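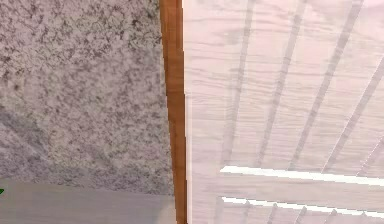

シミュレーター内の描画画面。左に石目調の壁、右に淡い木目のパネル

住宅向け内装・設備施工のGrirnovuraは、戸棚や引き出しの開閉を担う搬送ロボットの導入計画を見直し、実機の購入に先立ってシミュレーション環境を契約する案を取引先に示した。初年度の予算は1880万円。2月の説明会では、その使い道をめぐって厳しい質問が相次いだ。

計画によると、仮想の台所や居室でロボットの動作を検証し、結果を見てからアーム2台を発注する。描画と物理計算のソフトはTerkixが提供し、現場への据え付けと保守はBalochが請け負う。同社は「机上で失敗を出し切れば、買い直しの費用を抑えられる」と説明するが、抑えられる額の試算は資料に載っていなかった。

調達を担当するSelamawit Admasu氏は、仮想環境なら壁や床の柄、照明の向き、扉の材質を何通りにも変えられる点を強調した。工事中の物件を借りる必要がなく、夜間も検証を回せるという。配布資料には石目調の壁と木目のパネルが隣り合う画面も使われ、パネルには斜めの濃い縞と白い横棒が並ぶ。見た目の変化に認識がどこまで耐えるかを調べるのだそうだ。

もっとも、見た目を変えられることと、現場で使えることの間には距離がある。扉の蝶番が固い、引き出しが途中で引っかかる、床がわずかに傾いている。施工会社なら毎日のように出くわす条件を、ソフトがどの程度再現するのか。会場で問われたTerkixの担当者は「設定項目は用意している」と答えたが、実測値との比較は示さなかった。

設備投資の助言を手がけるPrendsideのNahom Assefa氏も慎重だ。「ソフトの契約料は初年度だけ見れば安く映る。問題は、検証用の部屋を作り込む人件費が見積書のどこにも出てこないことだ」と話す。同氏の見立てでは、仮想空間の調整にかかる作業は年におよそ200時間。社内に専任者を置かないなら外注になり、その分は1880万円の枠に収まらない可能性があるという。

契約の順番にも疑問が残る。ソフトの利用契約は2年で、中途解約の条件は協議中とされる。仮にアームの機種が変われば、先に作った検証用の部屋や動作データをどこまで引き継げるのか。資料には「流用可能」とだけあり、対象の範囲も追加料金の有無も書かれていない。保守を担うBalochの費用は、アームの発注後に改めて見積もるとしている。

Admasu氏は取材に対し、「実機を先に買って倉庫で眠らせるよりは合理的だ」と反論した。以前に導入した運搬台車が現場の段差を越えられず、稼働しない時期が続いたことを踏まえた判断だという。その台車の処分費が今回の予算に含まれるかどうかについては、回答を控えた。

同社は、仮想環境での合格基準を決めたうえでアームの発注時期を判断する方針だ。基準の数値は、説明会の時点では未定だった。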